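24 October 2021

Equipment planning, cont. Budget line closes before we get another chance in March so want this settled today.

**Where we are**

- Grikero quote for replacement gripper fingers came back. 193 per set, price only holds if we take 4 sets. Fine, we go through them.
- Sturnberg wants a deposit on the second pair of arms. Not paying a deposit without a lead time in writing. Chepkoech Nzioka is chasing.
- Shemweta can do the service plan, no parts included. Read the small print again – travel is extra too.

**Arms: one pair or two**

Still torn. One more pair means we can keep one station on floor pickup and leave the other at table height, no more re-mounting. But then it's a second controller, second set of spares, and another circuit. The room will not take it on the current outlets, I think. Need to ask building before anything gets signed.

Cheaper option: stay with one pair, spend on fingers and a better wrist camera. Chepkoech prefers this. I go back and forth.

**Floor pickup – what to buy for it**

Low work is where the spend should go. Reach is ok down at floor level, fingers are the weak spot. Round objects want a softer pad, flat ones want a thinner tip, we have been making do with one type for both. Ask Grikero if the 4 sets can be mixed.

Ball and dome, left arm on the ball, right one free and held low by the base of the TV stand:

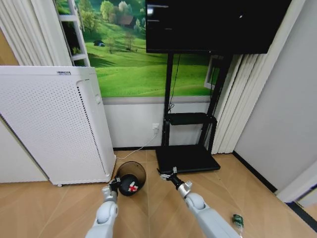
**To price up**

- Soft pads, if Grikero has them. Otherwise Goron, who sell sheet we can cut ourselves
- Floor mat, mat color only. The wood-look floor is too close to some of the props we have on the wish list
- Prop budget: cap at 1000 for the year, incl. balls, domes, bottles. Buy 20 cheap things before one expensive thing
- Spare power supply (ask Sturnberg, they quoted one last time and I lost teh email)
- Cable covers

**Open**

Does the service plan start at delivery or at install? Makes a differnce if the arms sit in the crate while we wait on the electrician. Chepkoech to ask Shemweta, I will do the building people and redo the spreadsheet with both options side by side.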